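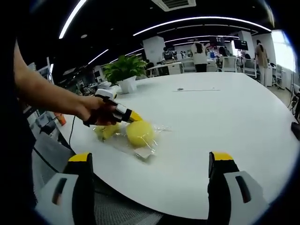

大桌上的塑料袋和黄色用品,后面是一盆绿植

十一月,我和Mercy Tanui一起去参加Pliris的开放日。我们坐了20分钟的公交车,上午10点到门口,签了名字就可以进去。因为我的中文还不太好,有些介绍我听得慢,请大家原谅我写得简单。

他们的办公室是开放式的,天花板颜色很深,有几条弯弯的白灯。我喜欢白色的大桌子,大家都可以围着它站,说话比较方便。接待我们的Chantelle Naidoo说,这里平时也讨论日用品的包装,客人可以随便提意见。
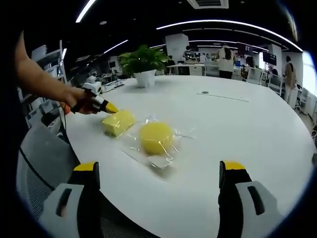
我对海绵很有兴趣,因为我家里洗碗都用它。长方形的一块和圆形的一块,都包在透明的塑料里面。圆的那个袋子比较大,边上皱皱的,会反光。Mercy觉得袋子太大有一点浪费,我觉得大一点好拆。我们为这个小事情讨论了很久,Chantelle也把我们的意见写在本子上了。

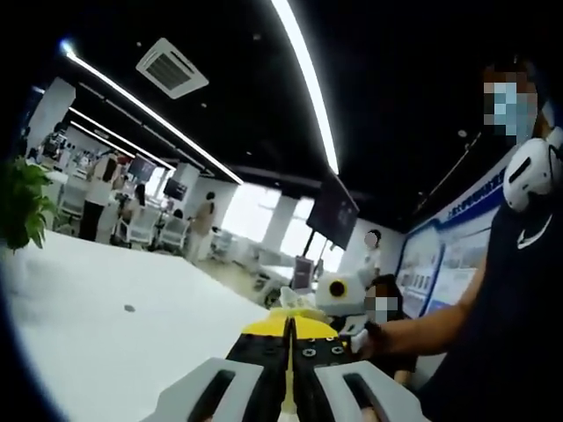 桌边的人和白色圆形小设备

中间有休息时间,可以喝茶。茶有一点淡,可是饼干很好吃,我吃了两块。人多的时候声音比较大,坐在后面的人可能听不清楚,希望下次介绍的人可以站近一点。

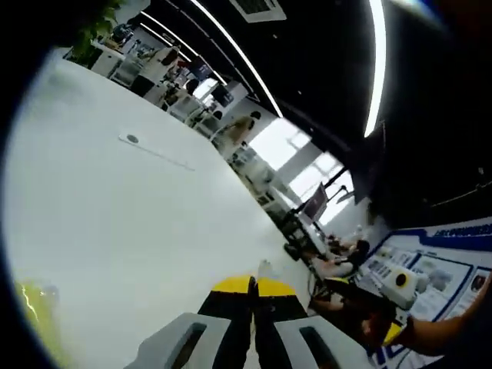 喝完茶以后,我去看了旁边的展板。展板是白底蓝边,分成很多格,有小图片,也有文字。字比较小,我看得很慢,Mercy已经走到门口等我了。如果有一张大字的说明可以带回家,对我这样的外国人会很有帮助。

开放日不用买票,但是要先在网上报名。从车站走过去要过2个路口,公交车坐43路。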